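October 28, 2020
By Gwendolyn Esposito, Residence Office, Karnero House

The residence was inspected today in advance of the winter closure, which will run until the end of February. Of the 64 rooms, 54 were found in good order. Six require new window seals — all of them on the Osport side, where the wind is strongest. The remaining four were locked and will be visited next week.

Ms. Teodora Softić presented the revised supply list for the shared kitchens. It was approved with one change to the order of floor wax.
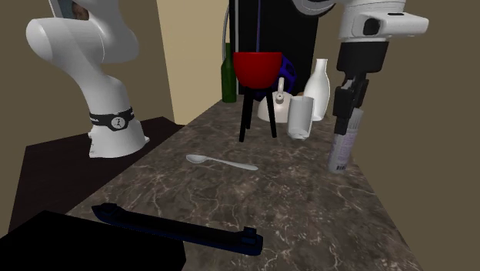 Spray can, held upright.

Residents have asked that quiet hours begin earlier during the closure. The request is reasonable, and a notice will be drafted. The matter of the Brerkby bus remains open; the company has not answered our second letter.

The choice of stone for the front desk was also discussed. Ms. Softić favors a dark brown with pale veins. I have asked for one more day to consider it.

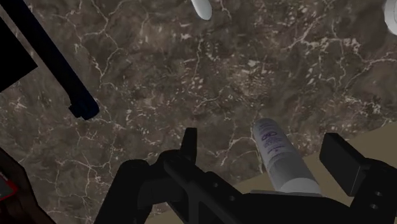 Evening

Rain after supper. Six letters were signed and the accounts closed at nine.

Contact: Residence Office | © 2020 Karnero House | Back to top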